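The letters she did not answer

By the time I arrive in Relville it is half past three and the light is already going. Ea Hjaltested has put the kettle on and moved a pile of folders from the only comfortable chair. She lives above a shop that used to sell paint, and she has lived there for nineteen years, which she says is longer than she has stayed with any person or any job.

"Sit there, please," she says. "The other chair is for people I want to leave early."

Hjaltested is a translator. Mostly she translates letters: old family letters, written in Danish or Faroese by people who emigrated, and kept by grandchildren who can't read them. The work comes to her by post, in shoeboxes and biscuit tins, and lately also as scans. She grew up in a house where both languages were spoken, came to Canada as a young woman, and worked for many years in the office of a shipping company called Fogh before she took her first private commission.

I ask how that first one came about, and she needs some moments to remember it in the right order.

"A woman at Fogh, in accounts, had a grandmother from Jutland," she says. "She brought me one letter in her lunch hour. I read it to her aloud beside the photocopier. It was about a cow that was sick and the price of coal. And she cried, this woman, over the cow. I thought, well, I can do this in the evenings."

The cow recovered, for those who wonder. It is mentioned again in the next letter.

Her method has changed little since then. She reads everything through once without a pencil, and she does not permit herself to translate a word before she has reached the end. Then she makes a list of the names, because in family letters the names are the worst part. The same man can be Niels, Nis, Uncle and "the tall one" on a single page. Her longest commission, from a family in Sarside, had 76 letters, and it took her until the fourth reading to understand that two of the sisters were in fact one sister, who had changed her name when she married and changed it back later.

"I had already written to the family about the two sisters," she says. "I had to write again and take one of them away. They were very polite."

She is strict on the question of style. Many clients would like the letters to sound beautiful, and she has been asked more than once to improve them. She refuses. If the writer repeats a word five times, the translation repeats it five times. If a sentence has no end, she leaves it without an end and puts a small mark in the margin.

"People wrote these at a kitchen table, after milking," she says. "They were tired. You should hear that they were tired. When I make it elegant, I have invented a person who was not there."

I wonder if this does not make the letters dull to read. She thinks about it and pours more tea, and agrees that some of them are. There is a great deal of weather. There are long passages about who owes money to whom. One correspondent, a carpenter, reported the height of the snow against his door in every letter through one winter and said almost nothing else, and she became rather fond of him.

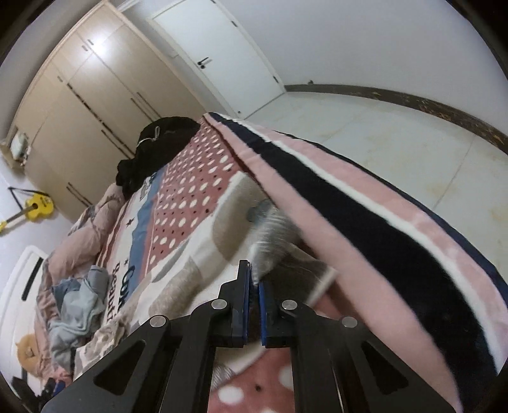
Does she ever find something in a letter that the family would prefer not to know?

"It happens with most of the larger collections," she says. "A debt, a child, a quarrel about land. I translate it as it stands, and I telephone before I send it, so that they are sitting down."

She has had only one client who asked her to leave a passage out. She said she would rather return the whole box, and the box stayed with him for a year. Then it came back to her, on a Thursday, with a note that said only "all of it, please".

The handwriting is another matter. The older letters are often in the Gothic hand, and she learned it from a schoolbook that she borrowed from the library and, she admits, kept far too long. Ink fades unevenly – the loops go first – and some writers turned the sheet and wrote across their own lines to save paper. For these pages she waits for the morning, sits by the window, and does no more than one hour. After that, she says, she begins to see words that she is hoping for.

We talk for some time about money, which she does not mind. She charges by the page and has raised her price 4 times altogether. It is not a living. Her pension from Fogh pays the rent, and the letters pay for heating, books and the ferry to visit her brother. She has turned down work from an agency, Eren, that wanted product manuals at great speed. She tried one and found that she missed the weather.

At 61 letters, her present commission is smaller than the Sarside one but harder. It is one side of a correspondence between two friends, kept by the family of the friend who received them. The replies are lost. All through them the writer is answering questions that Hjaltested can't see.

"She says, 'No, I would not paint it green.' What? The door, the boat, the cradle? I have looked in every letter after this one. She never says what colour it became, and she never says what it was."

She has a theory that it was the boat. She takes down the folder to show me why, and finds the line, and reads it first in Danish and then slowly in English, and then she stops to correct a preposition with her pencil.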